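At Bonness, examples for the learning system are gathered by hand. An operator carries the gripper through a task while its camera records, and each pass is saved as one episode. A shift runs to 88 episodes, of which nine are held back for testing.

The Stivuritz set covers short tabletop tasks with household goods. Objects are moved between passes so the model doesn't learn one layout.
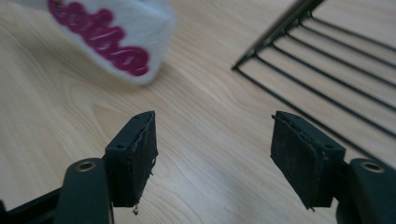

*The open gripper over a wooden tabletop, with a wire rack and a white fuzzy object. Both finger pads show wear.*

Pad condition is logged with every episode, as worn rubber changes how an object slips. The current release holds 174 episodes with scuffed or torn pads, recorded at 60 frames per second.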